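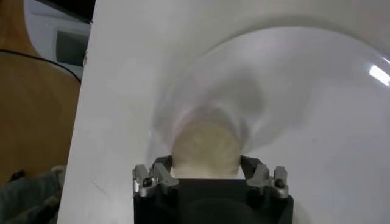

Something pale and rounded, seen through clear plastic.

So the Vendow steamer has 1,860 glowing reviews on Niltora and I'd like to know what those people are comparing it to. A thread.

The listing says 700 watts and "restaurant buns in 10 minutes." Ten minutes from when? From cold water? From a full boil? The leaflet doesn't say. Rosalinda Villanueva's bun recipe, the one I trust, starts the clock at full steam, so I did it her way.

Second claim: "no sticking, no liner needed." I have been steaming buns for years and I have never met a bare metal floor I'd believe that about. Most of the five-star reviews don't mention liners at all. Did they use one? Did they cook anything? 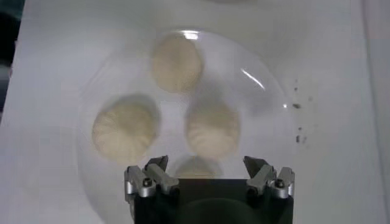
Pleats, on the glass plate. Look at the one on the left.

My test for any steamer is the pleats. Too much water dripping off the lid and the folds go slack and gummy. I'll give it the one on the left, those are good folds. I'm still not handing the credit to the pot. Folds come from whoever folded them.

And please stop posting a single bun photographed from the side as proof. Show me the bottom. The bottom is where they tear.

Capacity next. "Family size, holds 6." Holds 6 what? Rogelio Magbanua replied to my last thread to say his fit fine. Rogelio, did you leave room for them to swell? Mine get a gap all the way around or they end up as one large bun.

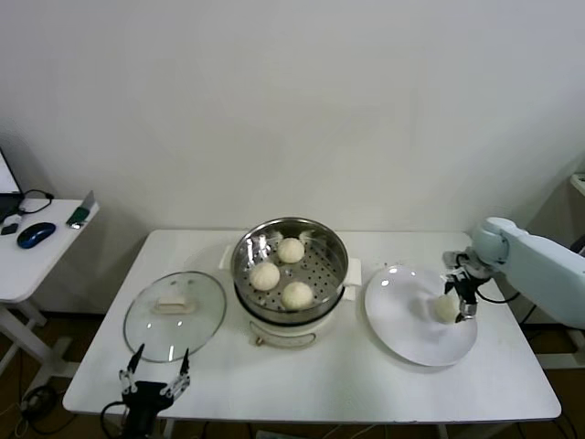

Steamer on the table, lid off to the left, plate to the right.

Things I do like: the glass lid, the side handle, and a basket floor with plenty of small holes. Things I don't: the cord, which ends up right in front of the pot, where a sleeve can catch it.

Would I buy it again? At full price, no. A plain basket over a pan you already own does the same job. If you have one of these and go without a liner, post the undersides. I'll wait.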